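Oller Grid Tablecloth, White with Dark Gray and Black Stripes

Item 516
In stock at our Arkevcombe store and online

The Oller is an everyday tablecloth for the kitchen. It has a white ground with a grid of dark gray and black stripes, woven in, so the pattern shows on both sides. The fabric is a cotton and polyester blend of medium weight. It drapes well at the corners and does not need a pad underneath.

Sizes

Small square, seats two to four
Medium rectangle, seats four to six
Large rectangle, seats six to eight
Round, seats four

All sizes have a drop of 17 cm on a table of the matching size. Measure the top of your table, add the drop on each side, and compare the total with the size chart. If you are between two sizes, take the larger one. Hems are double-stitched and the corners are mitered.

Care

Machine wash warm with similar colors. Do not use bleach, which will turn the gray stripes yellow. Tumble dry low or hang. Iron on medium while slightly damp if you want sharp creases out. Expect a little shrinkage in the first wash; the drop above is measured after washing.

Loose threads can be snipped close to the cloth. Do not pull them.

What goes with it

The stripes are neutral, so plain cups in white, cream or pink all work on it, and so does clear glass. The Prado napkins use the same dark gray yarn and come in packs of four. The Celta runner is solid black and fits the medium and large rectangles.
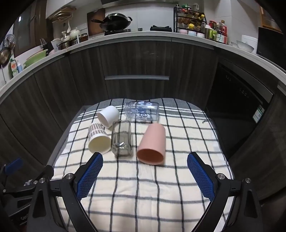
Can I put hot dishes straight on the cloth?
Use a trivet or a folded towel under anything from the oven or stove. The polyester in the blend can mark under high heat. Warm plates and mugs are fine.

Ordering and returns

Unwashed cloths can be returned in their original fold. Custom lengths are cut to order and cannot be returned. Custom orders placed in January take longer, as the sewing room closes for part of the month. For restaurant quantities, write to Hermine Riedl in trade sales and include your table sizes and the number of cloths you need.

Page updated 12 September 2018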